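Workshop > Tips > Grippers

26 April 2019, by Mnguni

Good habits before a pick and place run. Jaws open first, always. Hands out, then power. Check the pads for fraying, a ragged corner gets worse quick. Screws snug, not tight.

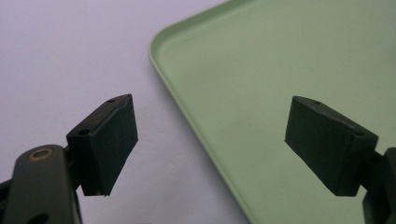 Keep the speed down til the path is proven. 6 slow passes, then log it. Wipe the tray with a damp cloth, no sprays near the pivots. Stop button within reach of wherever your standing. New pads every November whether they look tired or not.

Recent:
Clindasura bench rules
Labelling leads
Jostville shed tidy-up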